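Workshop > Notes from the cell > Maintenance

Print this post | E-mail this post

The red wire, again

July 2025

I promised Javiera Farías that I would write down how we look after the small cell, the one we call Zarlow, before I go on holiday. She will have it alone for three weeks. So this is mostly for her, but perhaps other people with a two-arm cell for wiring work will find something useful in it.

Zarlow does one job only. It takes a short red wire and brings the bare end to the ring pad on a blue board, the sensor board we make for Iltau. Raimo Halonen built the cell in February and he gave me a notebook of 12 pages, in very small handwriting. Half of it I still cannot read.

The fingers are the first thing to look at in the morning. The grip strip on the inner face becomes smooth with use, and then the wire turns by itself when the finger closes. You will not see it turning. You will only see that the tip arrives at the pad from a wrong side. I change the strips after 463 boards, which is the number in Raimo's notebook, and I don't know how he found it. When I tried to go longer, it was a bad Friday.

After the strips, wipe the finger tips with a dry cloth. No alcohol, please. Natalina Caruso used alcohol once and the strip lifted at the corner.

Then comes the height. The finger must hold the wire far enough from the bare end, so that the wire can bend a little when it meets the board. If you hold it too short, it pushes the board and the board moves in its holder. If you hold it too long, the tip goes where it wants. I set it by eye first and then with the gauge from Durán, and I repeat until I have five good ones in a row.
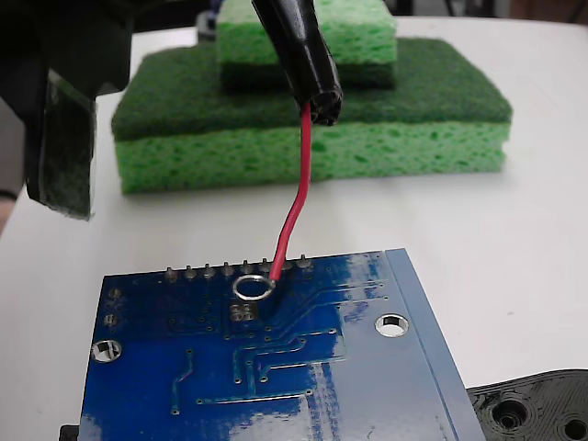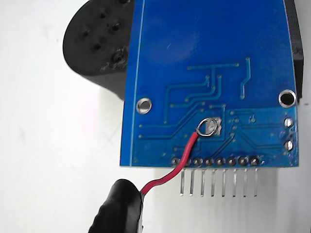 The red wire between the gripper and the ring pad, from two views.

Look always at the rim of the ring, and where the bare tip lies on it. I used to look at the finger, because it is big and black and it moves, but the finger tells you very little. Somkiat Petchrat taught me this and he was right, also about the lamp. A blue board shines so much under the lamp that a part of it becomes almost white. Turn the lamp until you can see the ring clearly, and only after this start to correct positions.

The header pins are the other trouble. The wire has to pass in front of them, and when the arm comes in too low it catches on a pin. I moved the approach point up by 60 steps in the program and since then we had it only twice. If it catches, stop the arm and open the finger by hand. Don't drive backwards! A pin bends very easily, and it is slow work to make it straight again.

Every second week I check also the screws of the finger mount. There are some 121 hours between two checks, if we run normal shifts. The left one is always a bit loose and I suspect the thread. I have asked Wilma Moncrieff to order a new mount from Skudetine but it has not come yet, so please sign for the parcel if it arrives when I am away.

The spare strips are in the second drawer, under the old manuals.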